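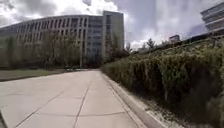 词条整理：Esposito　4月
打印本页 | 用电子邮件发送
分享 148　评论 8

弗卢劳晚祷（Flurau），也有人写作“弗卢劳祷文”，是乌滕（Uten）一带小教会里流传的一种睡前祷告。我第一次听说它还是在查友的团契里，当时以为是一首诗歌，闹了个笑话！

晚祷分三段：先认罪，再感恩，最后为别人代求。认罪那段很短，默念就行，不用出声。感恩那段没有固定词句，想到什么说什么（我常常从晚饭说起，一说就收不住）。代求一段要提名字，老一辈的习惯是先提跟自己闹过别扭的人，这一条我到现在还做得磕磕绊绊。

经文方面，最常配的是《诗篇》第四篇第8节：“我必安然躺下睡觉，因为独有你耶和华使我安然居住。”有的家庭会换成第121篇，也有人两篇都念，孩子困得直点头，大人还在念呢。

文本有两个版本。旧本句子长，文言味重；克洛雷尔本（Clorell）改成了白话，头一次印了1000册，很快就在各家传开了。两本的差别主要在结尾：旧本以“阿们”收束，克洛雷尔本在“阿们”之前多了一小段静默，长短由领祷的人定。我自己偏爱旧本，念着念着心就静下来了，不过带小朋友的时候还是用白话本省事。

晚祷通常在晚上九点前后进行，一个人、一家人都可以。

另见：主祷文；晨祷；代求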